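Aaliyah Beaulieu
6/1/25

Short thread on galvanised steel and why white rust is a storage problem before it is a coating problem. 1/8

Zinc protects steel by forming a thin carbonate layer. That layer needs moving air and carbon dioxide. Stack fresh sheet tight and damp and you get zinc hydroxide, the white powder. 2/8

We had this at Sinthorpe last July. 40 sheets, wrapped in plastic by the supplier, left outside over a wet fortnight. The outer ones were fine. The middle of the stack was chalk. 3/8
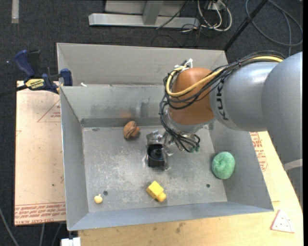 Light white rust comes off with a stiff nylon brush. Don't use a wire one, it takes good zinc with it. Then rinse and dry. 4/8

Measure the coating afterwards. Take several readings per sheet and look at the lowest as well as the mean. 5/8

If the patch is dark grey or black underneath, the attack has gone further. Check the thickness there before you paint over it. 6/8

Storage: off the ground, on a slope so water drains, spacers between sheets, wrap open at the ends. Boychuk ship theirs with spacers if you ask when ordering. 7/8

Salt air is a separate matter. I'll do chlorides another time, my notes on that are still a mess. 8/8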